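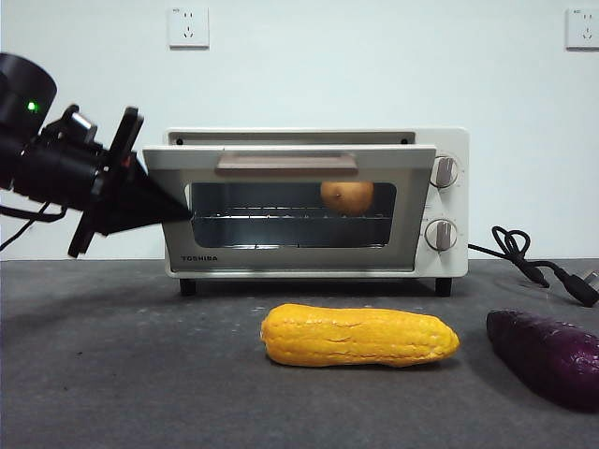

4.3 Setting the door approach point

The door approach point must be taught again after the arm is moved, or when the oven is replaced. Allow 15 minutes for it. The values are for the Trelletov cell only.

1. Leave the oven unplugged. The cord and plug stay on the table, to the right of the oven.
2. Put both knobs with the grip bar vertical.
3. Place the play food in front of the oven, and one piece on the rack.
4. Set the arm speed to 7 percent.

Caution: Do not put your hand between the gripper and the oven door while the arm is enabled, also when it stands still.

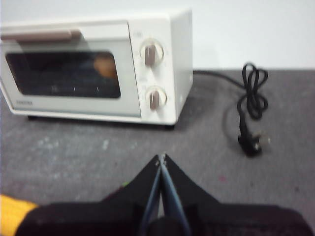
5. Close the two fingers and jog the arm forward slowly. Stop before the fingers touch the door.
6. Save the position as DOOR_A. The reach value on the screen should be almost 420 mm. If it is very different, go back to section 4.2.

Note: The wrist picture can be a little soft at short distance – judge the gap from the side, with your eyes.
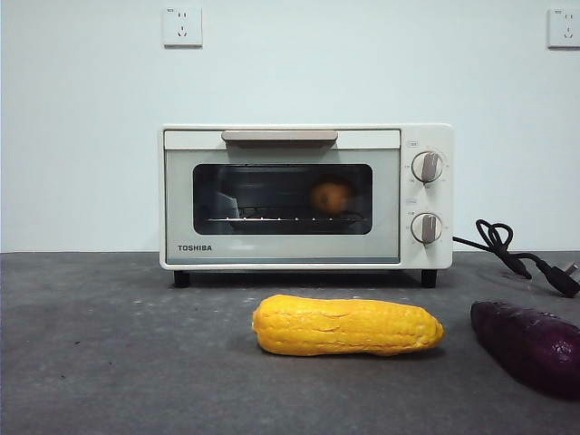 7. Send the arm to its home position and wait for the message READY.
8. Write the saved values in the cell log and sign it.

If READY does not come, restart the controller one time. After this, call Viola Valentini, extension 900.

Text checked by Min-kyu Song, Sun 23 July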